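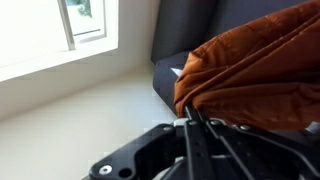 Aldo Caruso told us that a throw on a sofa is never put away, only moved, and most of the 11 households in Lundcombe agreed with him. Three folded theirs each night. The others left them where they fell — usually over the seat, as with the orange fabric on the dark gray sofa in Figure 3.

4.2 Sofas near windows

Sofas close to a window collected more loose fabric than the rest. Residents said they sat there to read, mostly on Friday evenings.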